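## Esmalte en horno doméstico: ¿por qué se pega la bandeja oscura al cabo de unos meses?

**nuria_val**

Tengo una bandeja de horno Sivari de acero esmaltado, 3 mm de fondo según la ficha. Hasta hace poco los asados salían sin resistencia. Ahora el jugo se carameliza y se adhiere en la zona central, incluso con aceite. He probado vinagre de limpieza y un desengrasante alcalino. El segundo quita la grasa, pero deja la superficie con menos brillo. ¿Es esmalte atacado o residuo polimerizado? ¿Tiene recuperación?

---

**Timothée Gautier**

Son dos fenómenos distintos y conviene separarlos antes de aplicar nada más.

El residuo polimerizado es aceite oxidado por calor. Tiene color ámbar o marrón, se nota al pasar la uña y aparece sobre todo en las esquinas y junto al borde. Se retira con bicarbonato en pasta y 60 minutos de reposo, agua templada y estropajo de nailon.

El esmalte atacado pierde brillo de manera uniforme y no presenta relieve. Lo causan los ácidos en caliente (tomate, limón, vinagre) y los álcalis fuertes con tiempos de contacto largos. La capa vítrea queda microporosa y retiene azúcares y proteínas. Eso no se repara en casa.

Para distinguirlos, mire la bandeja limpia con luz lateral, sobre la mesa. Si el reflejo es continuo, el vidriado está sano; si se interrumpe en manchas mates, hay ataque. 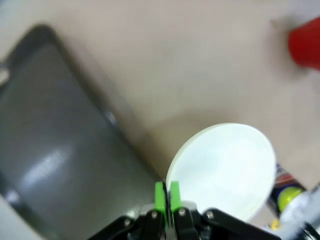
*Tiempo de lectura: 3 minutos*

En cuanto al desengrasante, los de sosa para hornos no deben usarse en piezas esmaltadas salvo que el fabricante lo autorice. Con los neutros, 50 ml por litro de agua es suficiente. Tampoco conviene verter agua fría en la bandeja recién salida: el choque térmico fisura la capa y por la fisura entra óxido.

---

**Armelle Coste**

De acuerdo en lo esencial. Dos matices.

El vinagre en frío y por poco tiempo apenas afecta a un esmalte resistente a ácidos. No todas las bandejas lo llevan: las Gaillard antiguas, por ejemplo, solo en la cara superior. Consulte la ficha.

Si hay saltados con metal a la vista, retírela del contacto con alimentos. Puede seguir sirviendo como recogegrasas en el nivel inferior, con papel de horno encima.

---

**pako_77**

Yo la tiré y compré una Skastico de aluminio. Pesa 600 gramos y no se pega nada, aunque no sé si vale para el lavavajillas.

---

**nuria_val**

Con luz lateral se ven manchas mates en el centro, sin relieve. Entiendo que es ataque. Las esquinas sí tenían residuo y ha salido con la pasta. La dejaré para verduras con papel.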